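March
By the Gresorar desk
14 comments | 3 shares

I went to the Cernia open day expecting to be sold something, and I was. The pitch began in the parking lot, where a banner promised 2000 orders a day "packed with care." I've received enough dented boxes in my life to want to see the care for myself.

The tour took in the receiving dock, the packing hall and a room with free coffee. Our guide said the building holds 1196 different items. She said it twice. What I wanted to know was how much of that ends up wrapped in plastic inside more plastic, and she told me the Zollska line of bags uses less material than the old one. Less by how much? She would get back to me.
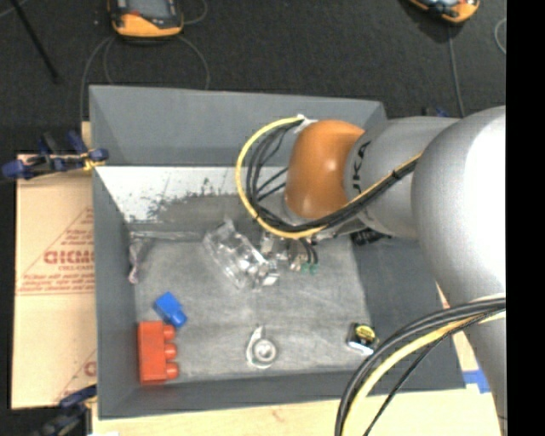 A clear plastic package in one of the gray bins, Cernia open day.

I spent longer at the bins than anyone else in my group. The floor of this one is scuffed and scratched, with whitish smears, and I liked it better than anything on the banner. The package is the kind of crumpled clear thing that catches every light in the building. Try reading a label through that glare. I asked whether shiny wrapping causes mistakes and got "very rarely," no figure attached.

Then came the packing tables, where a box the size of a toaster got enough paper to fill a pillowcase. The Ó Dubhghaill tape they use is decent, I'll give them that. Mine at home peels off in a week.

The whole thing took 144 minutes including the coffee, which was weak. Would I go again? Maybe, if they let people stand at the returns desk. It was closed for the day and we were walked past it pretty fast.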